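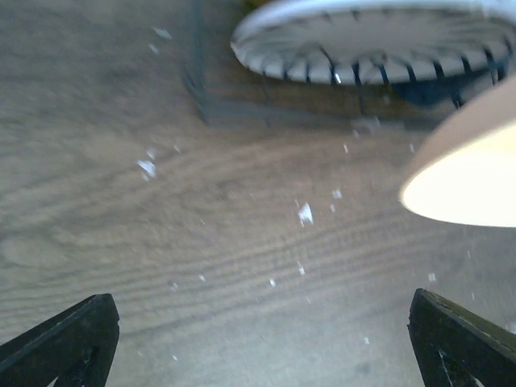

Kettle 0.7 wrist view planner — is the 97 real?

pellworm
Release notes say the Clilevora segmenter now finds small debris on "any household surface" with 97 per cent recall. Has anyone tried it on wood? My own frames have heavy grain, glare bottom right and white flakes, the outer ones small and diffuse. It boxes the big flake in the middle and then goes after the knots.

tolley_b
Works for me. What exposure are you running? Stock is far too long for a moving wrist.

pellworm
Stock. I shortened it and lost the specks near the shadow instead.

Jordan Greenwood
I wrote part of the eval. 542 frames, held out, hand labelled. The number stands.

pellworm
How many on bare grain? And were the fingers masked? Mine are black with pale scuffs, and it calls the scuffs debris.

Jordan Greenwood
Fingers masked, yes. Mostly plain worktops. I'd have to check the split.

mossgate
So "any household surface" means worktops. Urov did the same thing last January.

tolley_b
Bit harsh. You can fine-tune on 500 frames of your own table in an evening.

mossgate
Then it's my segmenter and my number, isn't it?

pellworm
Tried the Tolonero fork overnight. It votes across seven frames before planning a grasp. Fewer false hits on the knots, but the arm dithers and the smallest bits never get enough votes. Wouldn't ship either.

Jordan Greenwood
Send me the log and I'll run it against the old weights. No promises.

pellworm
Uploading now — it's the one stamped 16:20.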